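Unit 3: Sorting Long Items into Divided Holders

Reading: Gavport course pack, storage section. Bench work is in room 307.

Task. Long, thin items such as makeup brushes are moved from the table into a clear divided holder and left standing. Work on a plain white surface; dark handles show up well against it. 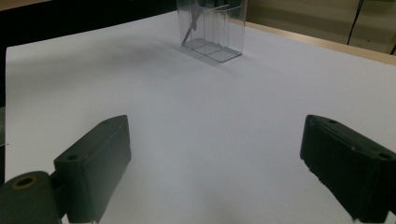
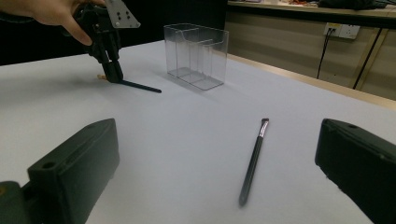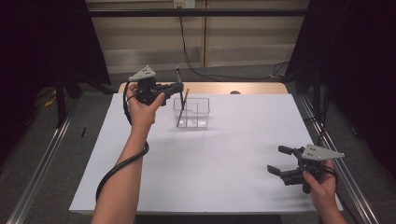

Placement rules
1. Pick up one item at a time, near its balance point.
2. Turn it upright before it crosses the rim.
3. Lower it until the end meets the floor of the compartment, then release. A lean against the wall is acceptable.
4. Fill the tallest compartment first.

Brushes go in with the bristles up. A bristle head that touches the floor of the holder is scored as a misplacement.

Log each placement on the Vendby sheet, one line per item. Sheets are due at the start of Unit 4.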